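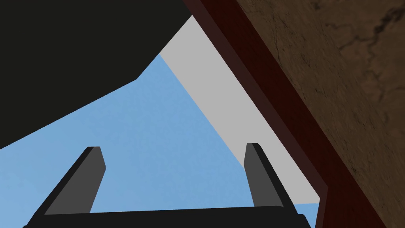
Dumell, 17 June 2026

Second firing of the Plamow clay today, same glaze bucket as last time. Opened the kiln after lunch. Mostly good, a few things to sort out before the next load.

**Clay**

Bag came from the Manríquez pit, lower face. It's shorter than the upper clay and cracks if you bend a coil tight. I wedged in some of the old reclaim and it threw better, but the handles still wanted to split at the top join. Scoring deeper helped. Slip with a little vinegar in it helped more. Leave handled pieces under plastic overnight before uncovering. The ones I rushed all have a hairline where the handle meets the wall.

Weighed one large bowl before and after bisque to get a feel for the loss:

- bone dry: 2,608 g
- after drying overnight in the warm kiln: 2,578 g

So there was still water in it when I called it dry. It felt dry on the cheek. I'm going to stop trusting that for anything with a thick foot, and hold the kiln low overnight for every bisque that has big pieces in it.

**Bisque**

Slow up to 600 C, peephole open, then closed it and let the controller take over. No blowouts. One plate cracked across the middle. It was sitting right on the shelf with no sand under it, so next time use sand, or at least waste coils. The top shelf looks a shade paler than the bottom. Put witness cones on both levels before blaming the elements.

**Glaze**

Wura white, sieved twice, thinned until it ran off the finger like cream. Two dips on the mugs, one on the plates. The double-dipped mugs crawled at the rim where the coats overlap. Single dip is fine and I like the color better, a bit of the clay shows through. On the plates it pinholed near the foot. Could be dust. I didn't sponge the bisque this time and should have.

The test tiles with iron wash under the white came out a warm tan, darker where the wash pooled in the grooves. Worth trying on the inside of a bowl. Wash was mixed by eye, so weigh it next time and write it down on the lid.

**To do**

- grind the drips off the middle shelf and put on fresh kiln wash
- order cones, the box is nearly empty
- label the 2 reclaim buckets, they look the same and one has grog in it
- cut the cracked plate with the tile saw and look at the section
- retest Wura white on sponged bisque, single dip
- ask at Manríquez whether the upper face will be open again in September

Kiln is off at the wall. Leave the lid propped until the bottom shelf can be handled without gloves.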